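Prania Schools Robotics Fund
Interim report, second term
Project: Pick and Place Club, Trindade College
Prepared by: Inese Rimkutė, club lead
For: Dwight Bouchard, grants manager

1. Where we are

When we applied, we told you that by this point the club would have an arm sorting mixed objects into three trays, unattended, in front of parents. The arm can now be driven to pick up a toy banana. I would like to present this as a change of scope agreed with the students, and in a sense it was, because they voted on it in April after the tray incident described in our last report.

We have 27 students on the register, up from a number I would prefer not to repeat. They meet twice a week after lessons until 5.30 pm, and later when Jae-hoon Maeng has the keys.

2. Work this term

The term went on collecting demonstrations. A student drives the arm through a pick by hand, the session is recorded, and the recordings are used to train the model that will do it alone. The students had assumed the training would be the hard part. They have since learnt about labelling.

The target was 639 usable demonstrations by the end of term. We have 445. Rejected attempts are kept in a separate folder, which Ye-ji Ok has named "Character Building" and which I have asked her to rename before the governors visit.

All recording is done on the green gridded surface. The students write down a start square for each attempt, counting from the front left corner, and the arm goes back to its rest position between attempts. Before we had this rule, the banana began nearly every attempt in the middle, and the first model reached for the middle with great confidence wherever the banana happened to be.

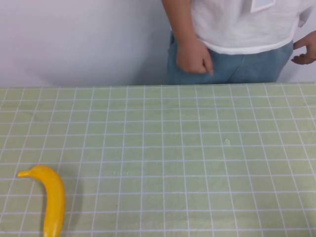

The work table, with the banana towards the front left corner.

We chose one object on purpose. The original plan listed twelve, and the students spent most of the autumn arguing over whether a sponge counts as rigid. Man-sik Yeon, who looks after the technical side, pointed out that a club which cannot pick up one thing is unlikely to be helped by eleven more. This was not popular — he was right, which made it worse.

3. The wrist camera

Your questions after the last report were mostly about the second camera, and whether it earned its share of the budget. I think it has. The fixed view tells the model where things are on the table but gives it very little to go on once the gripper is close in. The wrist view is good for exactly that stretch and poor for most of the rest, as the banana takes up a good part of the picture and goes badly out of focus.

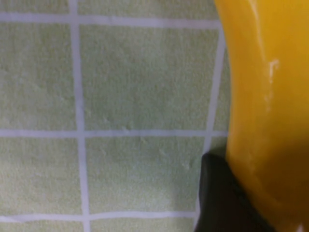

Photo: Trindade College Pick and Place Club / wrist camera

The younger students now review the wrist recordings in pairs and mark the point where the finger first meets the yellow. Pairs disagree more than you would think. We have a written rule for settling it, currently on its fourth version.

4. Results so far

The latest model, which the students call Jirnudia for reasons they decline to share, was tried on the easier start squares and managed up to 75 per cent of its picks on a good afternoon. We have not yet had two good afternoons in a row. Squares near the front edge remain a weakness, and more of next term's recordings will start there.

5. Money

Spending is within budget apart from gripper fingers, where we are over. The replacement set from Skumeo has been ordered and we have moved money across from the line marked "trophies", which was under no pressure.

6. Next term

We will finish the remaining demonstrations, retrain, and then add a second object. The students are to choose it by secret ballot. The sponge has been nominated again.

Could you let me know by the end of the month whether the tray demonstration can move to the summer open evening? I have already told the parents it might.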